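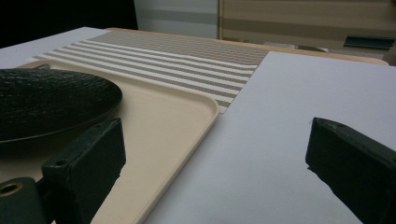 The tabletop, with things set out on it.

Table care: what's worth doing and what's a waste of money

Every few months somebody discovers a new miracle for tired tabletops, and every few months I buy it, try it and put it on the shelf with the others. The shelf is getting full. Most of what a table needs is already in your kitchen, and a fair amount of what gets recommended online will do more harm than the mark you started with.

Mayonnaise on white rings
You'll see this one everywhere. Smear it on, leave it overnight, wipe it off, ring gone. Sometimes the ring does fade. It was caused by moisture trapped in the finish, and a little oil can help hide that. Plain petroleum jelly does the same job and doesn't smell like a sandwich at 7 in the morning. Before either, try a hair dryer on low, held well back and kept moving. Stop when the finish feels warm to your hand. If the ring is black instead of white, the water has gone into the wood itself, and no condiment is going to get it out.

Walnuts for scratches
Rubbing half a walnut over a scratch darkens it a bit. So does a wax crayon, which costs less and comes in more than one color. Neither one fills anything. On my oak table the walnut made a pale scratch into a slightly less pale scratch, and it was back after two weeks of normal wiping.

Vinegar for everything
I don't understand the loyalty people have to vinegar. On glass, fine, diluted. On marble or limestone, never, as it eats the polish and leaves dull spots that have to be reground. On waxed wood it strips the wax. A drop of dish soap in warm water, a cloth wrung out until it barely feels damp, then a dry cloth right behind it. I've done that for years on three different tables and haven't found anything that beats it for ordinary dirt.

Paste wax
I tried Drurnimach, mostly to see what the fuss was about, and then the cheaper De Haan tin. I did half the table with each and marked the line underneath with tape. By January I couldn't tell the halves apart – and neither could anyone else in the house. Buy whichever is on sale. Put on much less than you think, leave it until it hazes, and buff it with an old T-shirt. A thick coat stays tacky and collects crumbs.

Sandpaper
Start finer than you want to. People reach for 80 grit, tear up the surface and spend the whole afternoon getting rid of the scratches they made. For scuffing up a sound finish before a new coat, 300 or close to it is plenty. Grades like 3000 are sold for polishing and are wasted on a kitchen table that will have a cereal bowl dragged across it tomorrow. Go with the grain, and don't touch veneer with a power sander unless you're ready to see what's under it.

Sticky residue
Price labels, tape, whatever the kids stuck down. Cooking oil on a cotton ball, 30 minutes, then a plastic card held flat. Keep nail polish remover away from it, as it will soften most clear finishes. The Plerkau citrus remover works too, though no better than the oil as far as I can tell, and the smell hangs around.

Felt pads
These I do believe in. Put them under lamps, vases, the fruit bowl, anything that gets pushed around. The stick-on kind peel off in warm rooms, so press them onto a clean, dry base and leave the thing upside down overnight. Nomumden sells a box of 200, which is more than any household needs. Split one with a neighbor.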